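We use cookies to remember your settings. Accept | Manage

Calendar invites showing up twice
Posted by ita_flanagan, 24/03/2018

Since I moved to the Prestum mail server every meeting invite lands in my calendar twice. One copy has a reminder, the other doesn't. Deleting either removes both.

senan_c wrote:
Have you got the phone and the desktop both set to accept invites automatically? Turn it off on the phone.

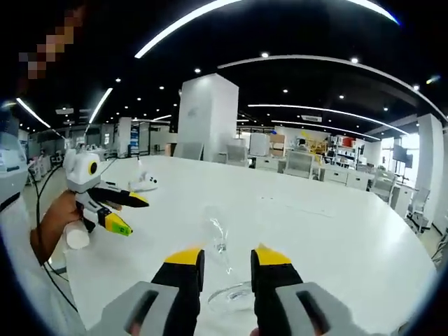
ailbhe_l wrote:
I don't think it's the phone. If deleting one takes both, it's a single entry shown in two calendars. Look in the folder list for a second calendar and untick it.

senan_c wrote:
Mine did the same in January and the phone setting cured it.

ita_flanagan wrote:
Tried the phone first — no change. There was a second calendar ticked, called Wundura. Unticked it and I'm down to one of each.

ailbhe_l wrote:
Don't delete that calendar, just leave it hidden. It may still be tied to the old account.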